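**Wednesday, open day, afternoon session**

Doors at 2, and we had people in the hallway before that, so the warm-up run I'd planned never happened. Andor Kiss did the welcome talk (he said 7 minutes, he took a lot more) while I was still re-homing the arm behind him. The Josen group came as a block and stood at the back. Noémi Farkas brought her students from Mészáros and they went straight to the front, which was great, they ask much better questions than the grownups!

Speed was capped at 40 percent all afternoon. I had it at 60 for the dry run and the wrist felt twitchy near the bag, so down it went. 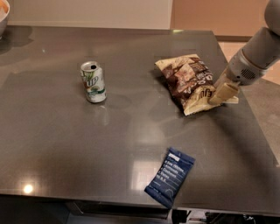
Grasp notes while I still remember them. The visitors wanted to know why we don't just pick up boxes, and I gave my usual speech about packaging that changes shape when you touch it. The snack bag is the one I keep pointing to, because the fingers have to come in at the corner, with the lower one nearly flat on the tabletop, and that leaves hardly any room for a bad height estimate. The 7UP can is the easy one by comparison. Glare on the glossy top still worries me, and one of the students asked about it before I'd even brought it up!

To do before the Jematier visit:
- try a matte mat under the items
- re-check table height in the config
- ask Noémi for the students' question sheet
- get Andor a clock

Umine wants the slides too, sending tomorrow.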